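Community Help > Health > Surgery and Recovery

Is braided suture really worse than the smooth kind, or is that just talk?

Posted by stundton_reader, 21 Jan 2023

My husband is booked for an operation in February and we had the pre-op talk last week. The surgeon said he closes the inside layer with a braided thread and that he likes the way it handles. Fine. Then I went home and read for two evenings, and half of what I found says braided thread holds bacteria between the strands and the smooth single-strand stuff is cleaner. The other half says it makes no difference if the job is done well. One page wanted to sell me a "suture sensitivity" kit from an outfit called Zosteck, which did not raise my opinion of the page.

I'm not a nervous person but I don't like being told "it handles well" as if that settles it. Handles well for who? He's the one holding it for twenty minutes. My husband has to carry it around until it dissolves.

So, for anyone who has worked in an operating room: is there a real difference, and is it rude to ask him to use something else?

Veronica Dumitrescu

I was a scrub nurse for 23 years, most of it at Pruvumholm, so I have passed a lot of thread. I'll tell you what I think and you can weigh it against what your surgeon says, because he has examined your husband and I haven't.

Braided thread is a bunch of fine strands woven together. It bends easily, it doesn't spring back at you, and a knot in it tends to stay where you put it. Smooth single-strand thread is stiffer. It remembers the shape it had in the packet, it wants to uncurl, and you need more throws to trust the knot. On the other side, smooth thread slides through tissue with less drag, and it doesn't have those little gaps between strands. The bacteria point is real, it isn't something the internet made up. A lot of surgeons avoid braided in a wound that is already dirty or infected for that reason. In a clean operation I would worry about it much less. Some braided threads are coated, too, which helps with the drag.

What I'd push back on is your "handles well for who". I used to roll my eyes at that phrase as well. Then you watch somebody try to tie down a stiff thread in a deep, narrow place and the loop keeps opening up on them. A knot that slips is the patient's problem. So handling isn't only about the surgeon's comfort, though I grant you some of them talk as if it were.

The thing I don't buy is anyone who says one thread is best for everything. There was a rep who came round with a binder and told us his was right for every layer of every patient. We had four kinds open by lunch.

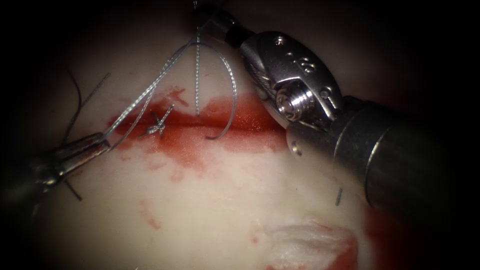 You have to picture doing it with instruments and no fingers on the thread at all. One set of jaws has hold of the strand, a loop of it is standing open over the cut, and there is blood in the cut the whole time. I've seen good people fumble a loop like that. A thread that stays where it's laid is worth something there.

And no, it isn't rude to ask. Ask him which thread, for which layer, how long it keeps its strength, and what he would use if the wound turned out to be contaminated. Tell him about any past reaction to stitches. If he gets short with you over that, then I'd start to wonder. I wouldn't demand a particular thread, though. You want him using what he ties well.

Henk Verhoeven

Had braided in my hernia repair, over 200 miles from home so I couldn't pop back in, and never had a problem with it. My brother had smooth and got a sore lump at one end of the scar. Proves nothing either way. Skip the kit.

bălan_fan

My cousin is a vet and says they all dissolve so who cares. Also I read there are 3000 kinds of suture, so good luck picking one.

Veronica Dumitrescu

They do not all dissolve - please don't go into surgery thinking that. Silk is braided and is sold as non-absorbable, and so are several others. As for the 3000, I'd like to see where that was written down.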